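The Case for the Second-Best Beach

Every spring I lose an argument about where to go on vacation, and every spring it is the same argument. Somebody has seen a list. The list says the ten most beautiful coves on the coast, and number one is Gavon, as it has been for as long as people have made lists. So we go to Gavon, and we look at the cove from behind a great many other people who have read the list too.

I have nothing against the cove. The water is the color they say it is. But a beach is a thing you use for eight hours at a stretch, like a mattress, and I have come to think we should pick one the way we would pick a mattress, by lying on it, and pay less attention to how it photographs from a drone.

My candidate is Jarnier, which is two headlands down the coast and has never been on a list of anything. Its beach is gray. The brochure calls it silver, and there is a certain light around seven in the evening when the brochure has a point. There is a promenade with benches facing the sea and, for reasons lost to local planning, a few benches facing the bus station. The bench people in the second category seem as happy as those in the first. I have tried both and would call it close.

What Jarnier has is room. You can put a towel down at eleven in the morning in the middle of the season and not touch anyone else's towel. You can hear your own family, for better or worse. The woman at the drinks kiosk will serve you before your change gets sweaty. At Gavon in the same week I stood in line for a lemonade long enough to learn the names of three strangers' grandchildren, and the lemonade, when it came, cost what lunch costs in Jarnier.

People who love Gavon tell me I am missing the point, the point being the climb. There are 358 steps down to the cove, cut into the rock, and the tourist office has painted the number at the top as a kind of dare. I did them with a cooler. Going down, you feel like a goat, nimble and slightly smug. Coming back up after a day in the sun, with the same cooler and a wet child's worth of sand in each shoe, you begin to see why the old fishermen of Gavon moved away. There is a second sign at the top with the number again, in case you had doubts.

The step count does wonders for the cove's reputation, of course. Anything you have suffered for must be good. I suspect if you put a ladder and a toll gate in front of Jarnier, it would be on the cover of something by March.

Then there is the matter of the hotel. In Gavon the hotels are what the trade calls boutique, a word that means the shower is in the bedroom and there is nowhere to put your suitcase. In Jarnier I stay at the Pruvost, which was last decorated by someone who felt strongly about brown. It has 170 rooms and an elevator that stops a little short of each floor, so that you step up into the hallway like a person boarding a ferry. Breakfast is served until ten-thirty, and they mean ten-thirty. The eggs are in a steel tray. The coffee comes out of a machine with a picture of coffee on it, and the picture is better. And yet I sleep there as I sleep nowhere else, with the balcony door open and the sound of somebody on the promenade losing at cards.

I will be told this is snobbery turned inside out, that I have simply found a different way to be pleased with myself. Fair enough. I have noticed that I mention the elevator a lot. There is such a thing as a show-off of modest tastes, and he is every bit as tiring at dinner as the man who knows the chef. If you catch me describing the brown carpet as honest, please take my drink away.

But the numbers in the family ledger are on my side. A week in Gavon pays for two weeks in Jarnier, and the second week is the one where you start to rest. The first goes to finding the good bakery, getting burned on one shoulder and remembering how to sit still. People who book seven nights in a famous place spend them all on this work, then fly home at the very moment they have learned to do nothing.
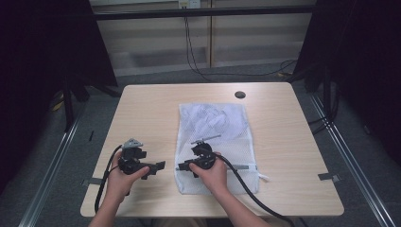
Two weeks away does raise the question of laundry, and I would like to defend laundry too. The magazines never show it, though it fills more of a long vacation than any sunset. By the ninth day everything you own smells of sunscreen and grilled sardines, and the seasoned traveler can be told from the beginner by one possession, the white mesh laundry bag. It weighs nothing, and it lets you see how bad things have become. Jarnier has a coin laundry called Brilla one street behind the promenade, with plastic chairs and a fan, and I have had better conversations there than in any beach bar. You can't put on airs while watching your own underwear go around.

Gavon has no coin laundry. It has a hotel service that charges by the sock. I asked at the desk where people went if they wanted to wash their own things, and the young man looked at me with real sympathy and said most guests didn't stay that long.

I don't expect to win next spring either. There will be a new list, with a new adjective for the water, and someone in my house will hold up a phone and say doesn't that look nice, and it will. I'll point out the steps. I'll bring up the price of lemonade. I may offer to carry the cooler myself in Jarnier, where the beach begins at the curb and the job takes under a minute.

And I should admit one selfish worry, having now spent a whole column praising a place for being ignored. The Pruvost has put up a banner about a refurbishment. It mentions a rooftop. I walked past it twice – once to be sure I had read it correctly and once in the hope that I hadn't. If they fix the elevator I will be asking around about the next town down.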